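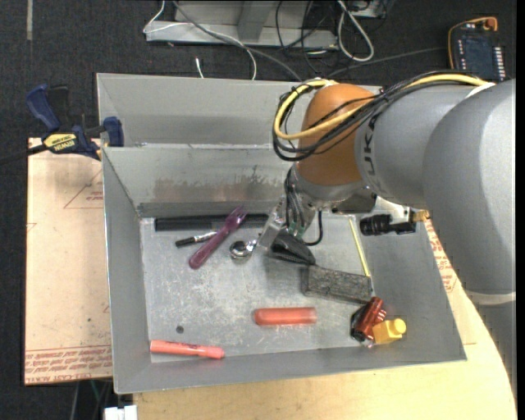 How long should you keep a sourdough starter in the fridge between bakes?

Mine gets a feeding every 8 days and it's perfectly happy, and I've stretched it to two weeks when life got in the way.

I get this one in the comments more than anything else, so I figured I'd put it at the top and then ramble for a while about everything else that's been going on with my bread. Grab a coffee!

So, the starter. Her name is Porkico (my nephew named her when he was four, don't ask me what it means) and she lives on the bottom shelf behind the pickles. When I pull her out there's usually a little gray liquid on top. I used to pour it off, now I just stir it back in. It makes the bread a bit more sour and we like it that way in this house. If yours has turned pink or orange, or it's fuzzy, toss it and start again. Please don't try to save it!

The night before I bake I take a spoonful, mix it with equal weights of flour and water, and leave it on top of the fridge. By breakfast it's bubbly and domed. In winter it takes longer, sometimes until lunch, and then the whole day slides and we end up eating at nine at night. I've made my peace with that.

The big change this winter is flour. I'd been buying the same supermarket bread flour for years, and then my friend Divina Maglaya brought me a bag of whole rye from Finel, the little mill shop out past her sister's place. Wow. I swapped in two heaping spoonfuls when I fed Porkico and she just about climbed out of the jar. I had to clean the shelf and two jam lids. Now I use rye for feeding and plain white for the dough, and a bag lasts me ages.

I did try a loaf that was half rye and I'll be kind and call it dense. My husband took it to work, where somebody ate it with butter and asked for the recipe, so what do I know. Next time I'll add more water and bake it in a pan instead of trying to shape it, because that dough was basically wet cement and I had it up to my elbows.

A few of you asked about my Dutch oven after the last post. It's an old one with a chipped lid, I got it at a yard sale and I don't know the brand. Any heavy pot with a lid that can take a hot oven will do. I heat it up empty, drop the dough in on parchment, lid on for the first half hour, then lid off until it's as dark as I dare. I always chicken out a few minutes early and then wish I hadn't.

Oh, and discard! I've been putting it in pancakes mostly, and in crackers with lots of sesame and too much salt. The crackers are gone before they cool. I'll write up the recipe in March, once I've measured things properly, which I have never once done with those crackers. I also owe you the cinnamon raisin loaf, I haven't forgotten.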